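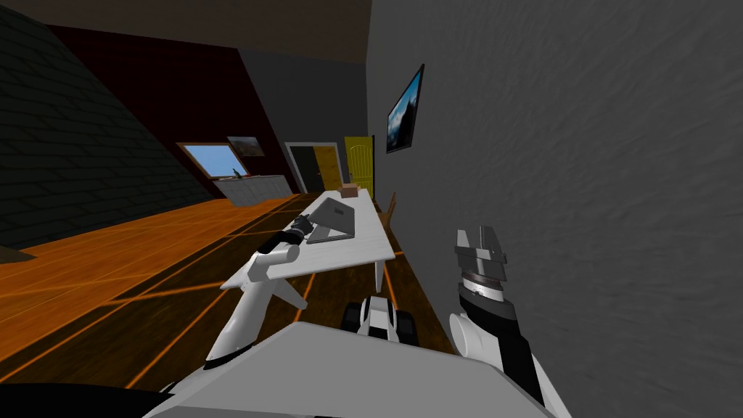 Subject: Re: [fistullow-growers] Garlic curing in the shed

Malachy Buckley wrote:
> Pulled the first two rows last night, mostly Vávra with a few
> Talby at the creek end. Outer leaves brown, five or six green
> ones left on top. Last year I lost a fair bit to mould by March
> and I'd like to avoid that. Do people trim before hanging or
> after? And is it worth washing them? The soil here sticks like
> glue and my wife wants some for the market table.

Don't wash them. Brush off what comes away easily once they've had a couple of days under cover, and leave the rest. The outer wrapper takes most of the dirt with it when you clean them up at the end. I washed a crate for the market the first year I grew any and those were the ones that went soft.

On trimming, I leave the tops and roots on until they're cured. Others on the list cut the tops to a hand's length straight away and say it makes no difference, and it does save a lot of space. If you're tight on room I'd go that way before I'd crowd them. I tie in bunches of six and hang them from the rafters with enough gap to get an arm between. Last season I tried bunches of ten and the ones in the middle were still damp at the neck when the outside ones were done.

Five or six green leaves is fine for Vávra. Talby I like to pull a bit earlier, as it splits its skins if you leave it, especially if there's rain on the way. Cut one across the middle and have a look. If the cloves are filling the skins, get them out. If they've started to pull away from the stem you've left it too long and you should eat those first.

How long depends on the shed. Mine took 16 days last July with both doors open and an old box fan going at the south end, and up to a month the year it was so humid. Keep the sun off them. The neck should be tight and dry when you pinch it, with no give, and the roots should feel like a stiff brush. Then I cut the stem a thumb's width above the bulb and trim the roots.

Your mould by March could be storage and nothing to do with curing. Where did you keep them? A basement with the washing machine in it is no good, and neither is the fridge, where they sprout. I use onion sacks on nails in the back porch, which stays cool but doesn't freeze until the really cold weeks, and then they come into the hall closet.

Keep your seed separate from the start. I put the biggest bulbs aside before anything goes to the table and write the variety on a tag with pencil. Marker fades. I planted 185 cloves last fall and could only swear to the names of half of them by the time the snow went.

One more thing, has anybody on the Relatport side seen leek moth yet? I found 2 plants with the windowing on the leaves in the bottom bed and pulled them both. I've got netting but it isn't on the leeks and I'd rather know before the weekend. I can lend out the spare roll if someone is closer to it than I am.

I'm home most evenings after 7 if you want to come and look at how the bunches are hung.

Fistullow Growers list
To stop receiving messages, reply with "remove" in the subject line.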